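# An afternoon at the Wekuldale open house

We got to Wekuldale a little after lunch in December, 41 of us squeezed into a front hall that was surely meant for far fewer, and I was glad of my good boots before the tour had even started. 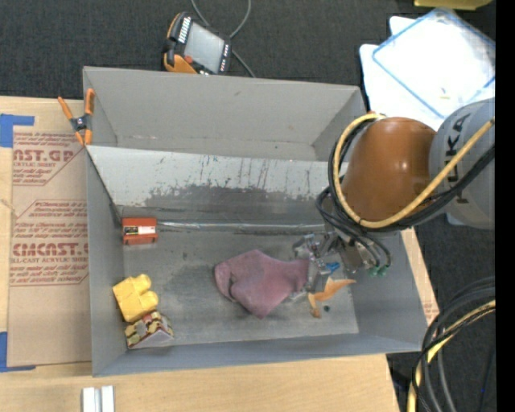

Yaqin Jiang took our group of 7 through the sorting rooms, and I could have stayed in there until supper! She has a lovely easy way of talking about odds and ends, which is really what the place handles (all the small stuff from house clearances that doesn't belong with anything else), and she let us ask whatever we liked. I had pictured neat little trays, so the big gray bin on its light wooden table rather won me over, with its scratched metal slope and a crumpled mauve-pink cloth lying in with a small red-orange box and a yellow block that made me think of my grandson's toys. It all looked so much like the bottom of my own hall closet that I laughed out loud, and Yaqin laughed too.

After that came the Cloliner room, where the linens get folded, and then tea and a very good almond cake upstairs. I bought a Jivitz button tin at the little shop for 4 dollars and have already filled it.

Parking is behind the Xu building, up a steeper hill than the flyer lets on. Wear a coat, too, as the back rooms are chilly.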